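3.2 Laying out the padded garments

Padded jackets were the group of clothes where the households in our study differed most. A shirt or a towel has a folding method that people learn as children and later repeat without much thought. A quilted jacket has no such common method. The filling keeps its own volume, the sleeves do not stay where they are put, and the collar is stiffer than the body. For this reason we treat the jackets separately from the flat laundry described in Section 3.1.

All six households in Zarnusdale were visited in two rounds, the first before the winter clothes were put away and the second in July. The participants were asked to prepare their jackets for storage in the room where they normally do it. We did not give them any instruction about the method or the order of the steps. In most of the homes the work was done on the bed and not on a table. 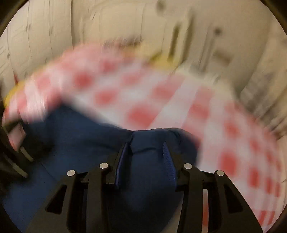

We asked the participants why they choose the bed. The most frequent answer was the size of the surface, and the second was that it is soft. Jeanie Strachan, who made the interviews, noted that several persons also spoke of the back: they can lean one knee on the mattress when they must reach the far sleeve. The disadvantage is that the bedding moves together with the garment. When a person pulls the jacket toward the edge, the cover is often pulled too, and it has to be made straight again before the work goes on. We coded this as a separate action, "correction of the ground", in order not to mix it with the handling of the garment itself.

The collar deserves special attention. A stand-up collar with a snap button can be closed before the folding starts or left open, and this decision influences how flat the upper part becomes. The jacket in Figure 1 is spread over checked fabric and its collar opening is turned to the back of the bed, so that the lining can be seen.

Figure 1. Collar of a navy blue quilted jacket with snap button and zipper pull.

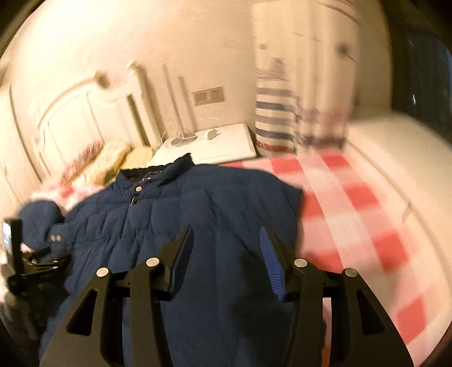 3.3 Position of the garment before folding

By "start position" we mean the way the jacket lies at the moment when the person considers it ready for the first fold. Kirstin Baird coded the start positions from the pictures, and a second coder repeated the work later. Three features were noted: the direction of the collar, the side that faces up, and whether the sleeves lie beside the body or on top of it. In Figure 2 the collar points to the back of the bed and the hem is in the foreground.

Figure 2. Padded jacket spread on the bed, with part of the headboard visible at the upper left.

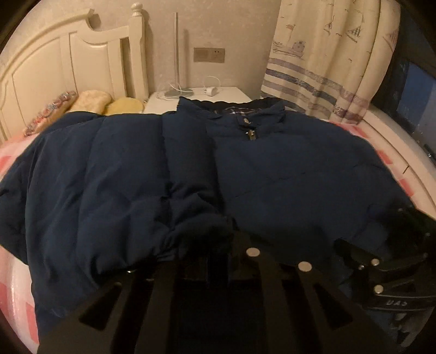
3.4 Limits of the coding

The remaining air in the filling could not be coded from pictures. Some participants pressed it out with the forearm, others said that it goes out by itself in the drawer. We have only their own words on this point, and we report them in Section 4 without a measure.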